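**Subject:** Re: [sistlow-rail] Winter timetable, Zullville branch

Date: Thursday, December 10, 2020

On the November thread, someone on the list wrote:

> Has anyone else tried to read the new timetable in its printed form? I picked one up at Magaña and the Zullville column seems to say the last train home leaves before the last train out arrives. Either I am misreading the footnotes or we are all sleeping in the waiting room. Also, what is the little diamond supposed to mean?

You are not misreading the footnotes. The diamond means "see note 2," and note 2 says "runs as shown." I have been riding this branch for 30 years and that is the most candid thing the railroad has ever put in print.

I sat down with the old timetable and the new one side by side on Sunday, which tells you how my winter is going. The 6:40 from Alov is now the 6:38, so everyone who has spent years learning to miss it by one minute will have to learn to miss it by three. The mid-morning train still exists but no longer stops at Magaña, where the people who asked for it live. The bus that replaced it is number 296 and leaves from the far side of the parking lot, behind the salt pile.
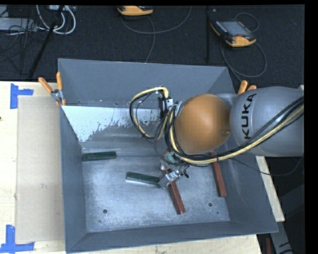
As for the last train out of Zullville, I think it's a layout mistake. The old sheet had one color for weekdays and another for weekends, and you could find your train from across the platform with your glasses off. The new one is gray on slightly different gray. I don't ask for much. Two red bars and two green ones in the bottom of a gray metal bin are easier to tell apart than Saturday and Tuesday are on this thing, and I'd happily have the same two colors printed down the margin. If you hold the sheet under a good lamp you'll see that the 9:15 return sits in the Saturday column, one line too high. Move it over and the whole evening makes sense again.

I called the number on the back. After almost 40 minutes of flute music I was told that the online version is correct and the printed version is "for reference." I asked what I should refer to it for. She said she would pass that along.

Until they reprint it:

- Weeknights, the last train back from Zullville is the 9:15, whatever your sheet says.
- Saturdays, it's the 8:50, and it waits for the Sistlow connection if the Sistlow connection is in a good mood.
- Sundays, bring a book.

If anyone has a copy of the old sheet that hasn't been used as a coaster, please scan it and send it to the list. Mine has a ring right over Alov.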